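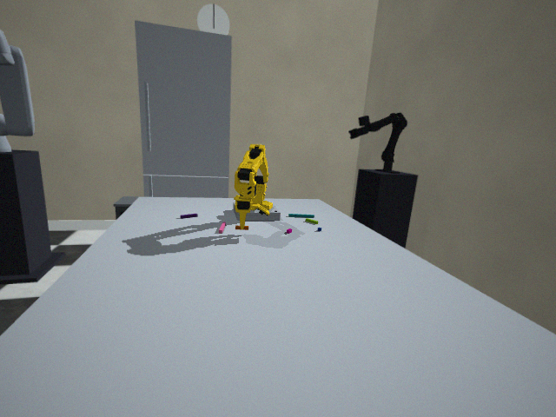 Ivars Sakalauskas

4. Planning over the shared tabletop

4.1 Scene representation

All planning runs use the kitchen scene shipped with Pandier, our wrapper around the simulator. The active manipulator is the yellow arm, whose base plate rests on the tabletop among the objects it has to handle. The pieces differ in color and length, and the planner receives them as a list of oriented boxes with a color label. The rest of the room, including the refrigerator behind the table, is loaded as static collision geometry and never changes between trials.

Placing the base among the pieces has a cost. Any sweep from one side of the table to the other must go over or around the base, and a straight line in joint space is rarely free of self-collision. Barkon, the sampling planner we started from, treats each transfer as a separate query and discards its tree after every call. With short pieces on both sides of the base, most of the planning time went into finding the same detour again.

4.2 Roadmap reuse

We replaced the discarded tree with a roadmap that persists for the length of a trial. Nodes are stored in joint space and tagged with the pieces whose removal or placement could affect them. When a piece moves, only the tagged edges are checked again. The roadmap is seeded with 200 nodes drawn from a band above the tabletop, and it grows as queries fail. At the end of a full trial it holds 759 nodes on the reference layout.

Grasp candidates are handled outside the roadmap. For each piece we compute approach poses with the tool axis pointing straight down, the posture of the arm in Figure 2 (top), and rank them by clearance to neighboring pieces. The long bars allow several grasps along their length. The smallest pieces allow few, and a neighbor lying close by can block all of them. In that case the task layer, Tsakiris, moves the neighbor first. This rule is greedy and does not look more than 2 moves ahead.

4.3 Perception in the loop

Poses come from a rendered color image and a depth map, not from simulator state. Segmentation is by hue, followed by a rectangle fit on the table plane. The arm casts a broad shadow across the tabletop, and in early tests a piece lying partly inside it was sometimes fitted too short. In Figure 2 (bottom) the pink piece is in this situation. Working in a hue channel with a low saturation cutoff removed most of these errors. The remaining ones occur on the very short pieces, where a few pixels along the boundary change the estimated angle by a large amount. For these we accept the position and ignore the angle.

Figure 2. The tabletop scene seen from two viewpoints. Top: the yellow arm with its tool pointing down in front of the base plate. Bottom: the arm with its gripper extended toward the cluster of pieces on the right.
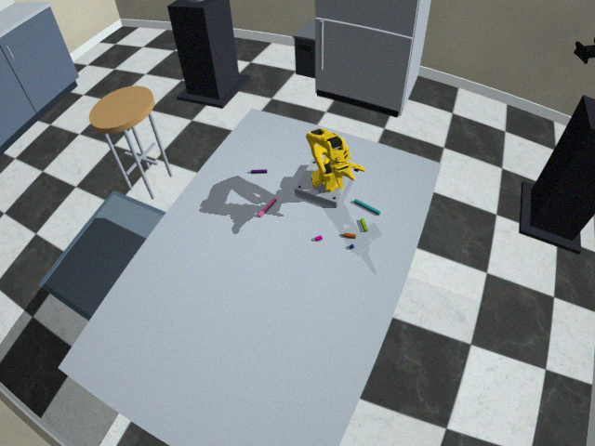
4.4 Limitations

Contact between pieces is not modeled during planning, so a push that moves a neighbor is noticed only at the next image. Purkero, the trajectory follower, stops the arm when the tracking error exceeds its bound, but it has no means of replanning on its own and hands control back to the task layer.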